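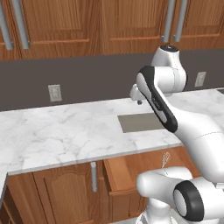

**Figure 7.** Simulated kitchen with wooden cabinets, a white marble countertop and one open drawer.

### 4.2 Kitchen condition and the asking price of rural estates

The second group of variables concerns the main house. In the listings of large rural properties, the text gives most of its space to the land: the timber, the water, the road frontage and the hunting rights. The house comes later, and the kitchen often receives only one sentence. We therefore wanted to know if this sentence has any relation to the asking price per acre.

Our sample contains 37 listings, all of them above 100 acres and all with a main house in which people can live. Two coders, Cele and Ding, read each listing separately and gave the kitchen a grade from one to five, using only the written text. They disagreed on 9 listings. These cases were decided by a third reader, Van Loon, who did not see the earlier grades.

The relation between kitchen grade and price per acre is weak. When we control for distance to the nearest town and for the share of land in timber, it almost disappears. This agrees with the opinion of the brokers we interviewed in January. One of them, Elango Varghese, told us that his buyers "walk the creek first and the house after lunch." A different broker thought that the kitchen matters more for the time on the market than for the price – a point which we could not test, as many listings had no reliable starting date.

There is one exception. In the seven listings where the estate was offered both as a whole and in smaller parcels, the parcel with the house showed a clearer effect of the kitchen grade. We believe that the buyers of such parcels compare them with ordinary country homes, and so they read the listing in a different way. The number of cases is small, however, and we do not wish to make a strong claim from it.

Guest houses and hunting lodges were left out of the grading. Their treatment is described in Section 4.3, together with the barns and other farm buildings.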